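Tags: Local, Tools & Gear, Reuse

Tutport lending room sorts its odds and ends, list goes up tonight

VALLEJO — The Tutport lending room is halfway through its summer sort-out and the first part of the list should be online by tonight. Cardboard down on the big table, things going into the wooden rack, glassware at the back. Slow going, by all acounts.

The room on the Cullell side of the yard lends out small equipment — lab glass, cameras, hand tools, parts — to members and to local schools. Last full inventory was two winters ago. The old list had 346 entries and a fair number of those no longer match anything on a shelf.

Glass comes first. The conical flask with the orange liquid in it stays out for now, same for the stemmed wine glass, neither goes on the list until both have been emptied and washed. Small metal parts next, then whatever is still in its product box. 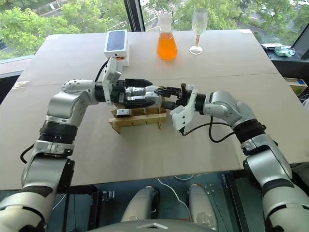 One member said the slatted rack should stay on the table for good, sort-out or no sort-out. Small parts used to go into coffee cans and you had to tip the whole can out to find anything, the member said, and half of it ended up on the floor. Could the room put labels on the slots too? Tutport says labels are "on the list," no date given.

Cameras are the other big job. They have been the most borrowed thing in the room since October, mostly for school projects, and they come back in whatever box was handy. Or no box. Depth cameras get their own section this time, seperate from the webcams, with mounts and cables listed next to each one. Borrowers asked for that. Plenty of them got home and found they had the camera and no cable. 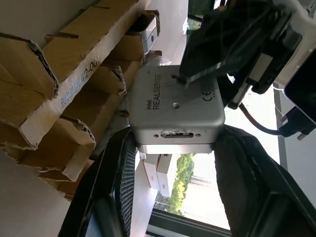 Silver Intel RealSense camera, next to stacked cardboard boxes at the lending room.

The boxes are a sore point. Some have torn edges and flaps hanging off, and Tutport wants to swap the worst ones for plastic bins before fall. Flika, the packaging shop on the corner, has offered bins at cost. Decision next week.

Members with anything out on loan are asked to bring it back or renew by e-mail. Anything unclaimed after 30 days goes to the swap shelf. That includes stuff left for repair — no exceptions this year.

Lending is paused while the sort goes on but returns are still OK, 9 a.m. to 5 p.m. at the side door. Ring twice, the bell sticks. Full list to follow once the cameras are done.

Last updated: Monday, July 26, 2021

Contact the newsdesk | Copyright 2021 | Back to top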